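The gripper that forgot it was holding something
Bo-ram Shim on a silent fault at the Vosarora test cell
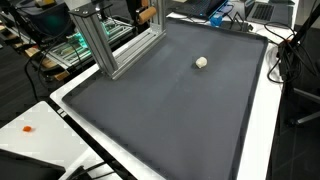
Bo-ram Shim runs tabletop handling tests at Vosarora, where small soft items are picked from a tray and moved to a fixture. In September the cell began closing harder than commanded. The controller reported no error.

"The log said 12 newtons on every grasp," Shim says. "The samples said otherwise. They were coming back dented."

The first suspect was the finger pads, supplied by Preltier. They were swapped and the dents continued. Shim then put an external load cell between the fingers and read 29 newtons at the same command.

The cause was in the driver. When the bus dropped a force reading, the software reused the last good value and kept closing. A single stale value did little harm. During long moves, Shim found runs of 20 in a row.

"It was holding on to a number from before contact. As far as the loop knew, the fingers were still in air."

The dropped readings came from a cable that flexed at the wrist. Shim had it rerouted with a wider bend, but she does not count that as the fix. The driver now stamps each reading and stops the fingers if the stamp is older than 28 milliseconds.

She also wants the limit enforced in hardware. The Leclerc motor drive has a current cap that had been left at the factory setting.

"We work with our hands over that tray. A cap in software was the only thing between the motor and a finger. I signed off on that, and I shouldn't have."

The cap has been set. The load cell check is now done before each shift.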